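Ticket 1066 – Lighting ablation won't reproduce on the second machine
Queue: Tukum simulation
Opened by: Evanthia Karamanlidis
Opened: Thu 12 May
Status: closed, fixed

Hi all, me again, sorry. I'm trying to redo the lighting ablation for the Tukum write-up and I can't get the old numbers back. Same policy checkpoint (Coleck, the one Stavros froze), same scene files, same seeds, and the handle task comes out different on papadakis from what it did on my desktop. It's a lot different too, so I don't think it's floating point fluff.

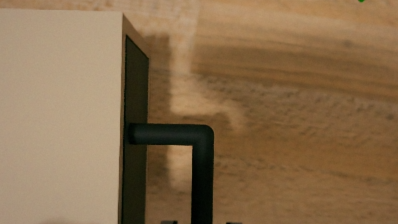
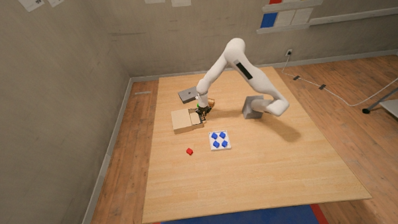
What I ran: 158 episodes per arm, two arms. In arm A the lights are randomised at reset, and in arm B they're fixed at the default. Everything else is meant to be identical, episode by episode, because we compare them in pairs. On my desktop arm B was 14 points worse at getting hold of the handle, and we got rather excited about that and put it in the draft. On papadakis arm B is hardly worse at all. The cube episodes move about as well, though less.

What I expected: the same result twice, or near enough!

Things I've already tried so you needn't ask:
- cleared the asset cache and pulled it again
- checked the checkpoint hash on both machines, it matches
- ran with one worker instead of eight, no change
- swore at it

Reply – Stavros Galanis

Which Kutix build is on each machine? And could you dump the reset state for a handful of episodes from both arms? I mean the raw poses straight after reset, before the policy has done anything. My bet is the contact solver. We changed the handle friction at some point and I can't swear both machines have it.

Reply – Evanthia

Good shout on the builds, they ARE different, papadakis is one minor version ahead. I put the older one on papadakis and got my desktop numbers back, to the episode. So at least it's the build and I'm not going mad.

Friction is the same in both, though. I printed it out from inside the running sim in case the config was lying to me, and it wasn't.

Reset dumps are in the shared folder under ticket_1066. I did the first 40 episodes of each arm on each build, so four files. I've only had a quick squint but there's something funny in there. On the old build, episode 3 in arm A and episode 3 in arm B don't have the cubes in the same place. The arm's start pose is different as well. They're supposed to be a pair!

Reply – Toshiko Kubo

I think I know this one, and I'm afraid it's my code.

In the old build there's one random generator for the whole reset. It goes lights, then textures, then object poses, then the arm's starting joints. If you switch the lights off as a factor, the light draws get skipped, and everything after them in the queue picks up different numbers. So your seed is the same but the episode isn't. In the newer build somebody (me, back in August, going by the commit) gave the lights their own generator, and I never wrote it in the release notes. Sorry!

If I'm right, the old arm B was being tested on a different set of starting positions from arm A. You can check by making the old build draw the light values and then throw them away.

Reply – Evanthia

Just did that. Draw and discard on the old build, 158 episodes, both arms again. Poses now match across the arms in every episode, I diffed the lot. And the gap on the handle drops from 14 points to four.

So most of our lovely result was where the arm happened to start. I had a look through the old arm B resets and quite a few of them begin with the wrist turned further round, so the policy has more to correct before it can close on the handle. Bad luck of the draw, really, but the same bad luck every time we ran it, and that's why it looked so solid. Three reruns with the same seeds gave us the same answer and we took that as a good sign. Hmm.

Two questions before I touch the draft:
1. Is the newer build properly safe for this or is it only the lights that got split off?
2. Do the texture ablations have the same problem?

Reply – Toshiko

1. Only the lights. Textures, poses and joints still share a generator in the newer build.
2. Yes, then. Switch textures off and the poses shift, same mechanism. The cube task will be hit as well as the handle one.

I'll split them all. Each factor gets a generator seeded from the episode seed plus the factor's name, so turning one off can't nudge another. I'd like to add a check too: at the start of a paired run it dumps the reset state for both arms and stops if anything differs outside the factor you're testing.

Reply – Stavros

Yes please to the check. Could it print which field differs? I'd have spent two days in the contact solver on this.

Evanthia, for the write-up I'd report the four and give the interval with it. I'd also add a fresh set of seeds, otherwise we've still only got one draw of starting positions, just a matched one this time.

Reply – Evanthia

Will do. Left it running overnight on papadakis with Toshiko's branch – new seeds, both tasks, lights and textures, all paired.

Lights on the handle task: gap of three points on the new seeds, four on the old ones, and the interval takes in zero both times. So I can't say fixed lighting hurts there, only that if it does it isn't by much. Textures do seem to matter for the handle, and that one held up on both seed sets, which cheered me up no end. On the cubes I can't see an effect from either.

I've rewritten the results section and moved the old figure to the appendix with a paragraph on the shared generator, in case anyone else is using the older Kutix for paired runs. Theano has the draft now.

The check works, by the way. I broke the joint seeding on purpose and it stopped before the first step and named the field.

Reply – Toshiko

Merged, and the release notes mention it this time. If you've got old paired runs lying about with a factor switched off, please redo them before quoting them. Rigoberto, I think your camera jitter runs from last summer are in that pile.

Reply – Rigoberto Contreras

They are. Rerunning tonight, I'll open a new ticket if the numbers move.

Closed by Evanthia Karamanlidis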